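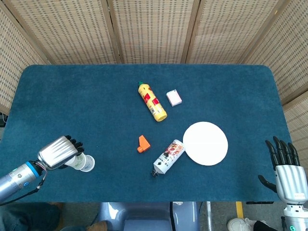
Yellow bottle with the green cap, on the felt-topped table

Hello Béla, February's update on the Camell estate, and it's a cheerier one than last time!

The engine is back in. Baltasar Campos had the head off for longer than either of us wanted (the Trarnola gasket set came with the wrong manifold gasket, so it went back and we waited), but she started on the second turn of the key and idled nicely at 402 rpm below where she used to sit, after I'd fiddled with the carb. I've kept her under 3000 on the road while the new rings bed in. No smoke so far, touch wood.

Bodywork is slower. The nearside sill is welded and primed, the offside one is cut out and looking at me. I also found rot behind the rear wheel arch, a patch the size of my hand, which wasn't in the plan I sent you. Laaksonen can press a repair section, and I'd like to go with them as their door skins fitted so well. 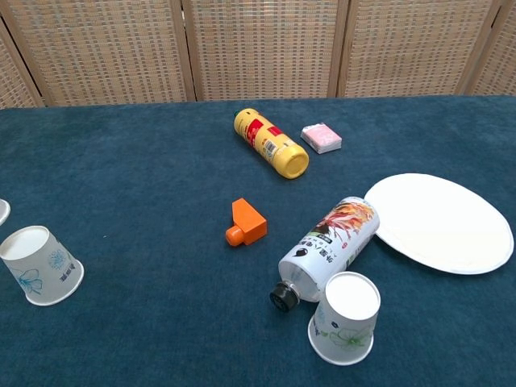 Table with the woven screen behind

Money next. Your second payment has covered the machining, the clutch and the 19 inches of new brake pipe I swore I wouldn't need. The wheel arch will have to come out of the trim budget unless you'd like to talk about it, and I'm happy to leave the Cemari seat covers until summer if that helps. The old ones are shabby but they'll do.

Still to sort: offside sill, tailgate struts, the heater (stuck on full, lovely in this weather) and the 2 rear window seals. Baltasar is free again in March for the brakes, and I've booked him. Ring me any evening after six about the arch and I'll get the order in.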